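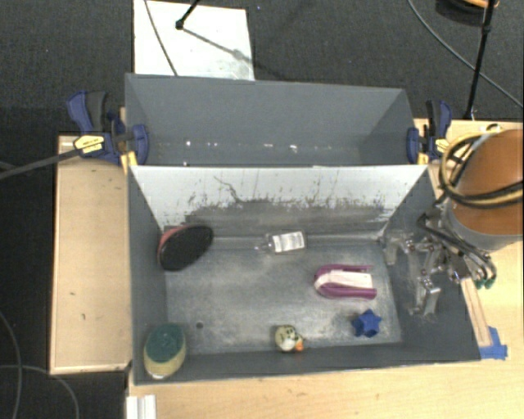

Speaker notes – "What lives in the bottom of the bin"
Matěj Vrabec, Savetwood
Slot: 13 minutes plus questions. Clicker is on the lectern. Water first.

Opening

Good morning. I run the returns and odds room at Savetwood, and I want to talk about small things in big bins. Most of you have a room like ours. Stock comes back from the shops, somebody opens the cartons, and whatever has lost its box ends up in a grey bin.

Leave the first slide up for this part. Let people look at it before I start talking again.

Six items in the front bin, nothing in the one behind. Ask the room what department they belong to. Wait for answers. Usually someone says kitchen for the scrubber, someone says toys for the little round one that looks like a duck. The small clear bottle gets three different answers. Fine, that is what I want.

Point out the bottle's label. It is a big label for a small bottle, and from above you still can't read it. If a picker can't read it at arm's length, they have to pick it up and turn it over. Do that all morning and it adds up.

Part one – how we used to sort

Until April we sorted by department. Toys, cleaning, bath, pets, stationery. It looks tidy on paper. The trouble was the blue star. Is a blue star a toy, a dog chew, a bath thing? We had a sheet of rules from Hudec, our old site, and the sheet ran to 4 pages. New people read it once and then asked whoever was standing next to them.

(Tell the story of the bath plugs here if time is good. Skip it if we started late.)

We had 2000 loose items on the shelves at the worst point. Some had been moved between departments so often that the stickers were on top of each other.

Part two – sorting by how a thing sits

Go back to the slide. Look at where things rest. The scrubber, green on top and yellowish underneath, is standing up against the walls in the front left corner. The oval thing with the black dotted face is leaning in the back left corner. The purple U is out on the floor by itself, toward the right.

Corners are where we lose time. A flat thing that leans in a corner is harder to get hold of, and it is easy to miss when you are looking for something else. So the first question we ask now is about shape. Does it lean, does it roll, or does it stay put?

Leaners go in shallow trays. Rollers go in deep bins with a cloth in the bottom. Things that stay put can go anywhere. Department comes second, on a tag, and the tag goes on the tray.

Jeso in Brustdale tried the same order of sorting and kept one extra group for soft items. I think they were right and we will probably copy them.

Part three – the bins themselves

Short section. Don't get stuck here.

Look at the sloping wall between the two bins, the dark scrapes and streaks across it. Paler up top, dull grey lower down. Ours are all like that. We don't replace a bin for marks. We do replace it for a split rim, because that catches sleeves and gloves.

Floor color matters more than I expected. Cream and blue show up well on grey. Dark green and black are slower to spot. We put a pale sheet under the dark items and people stopped complaining about them.

Numbers

400 loose items on the shelves now. Say it and move on. Someone will ask about labor hours and I don't have a clean figure – we changed shifts in the same month.

Questions

Likely ones: liquids (separate shelf, upright, caps checked), who writes the tags (whoever fills the tray), what happens to items with no match (held one season, then sold as mixed lots).

Leave the tray sample on the front table for the break. Collect it before lunch.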